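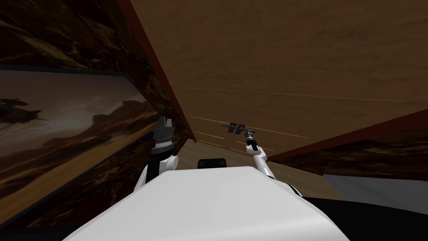 According to Špela Vidmar, a parish that keeps no fast will soon forget how to keep a feast. Her remark, made to the diocesan school at Tisto, introduces the subject of this chapter: the penitential seasons of the Church and the customs that grew up in them.

The parish register at Bruvley lists 202 households that kept the Lenten fast in full. Students should read the extract before going further.
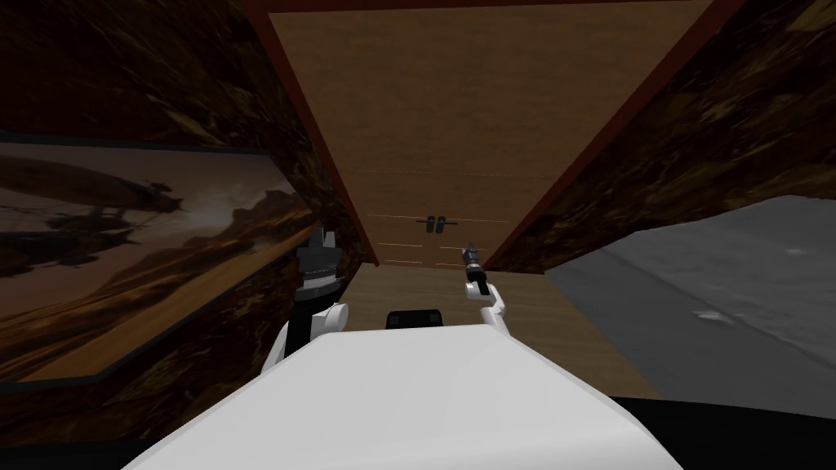 4.1 Fasting and Almsgiving

In the early Church, the money saved by fasting was often given to the poor.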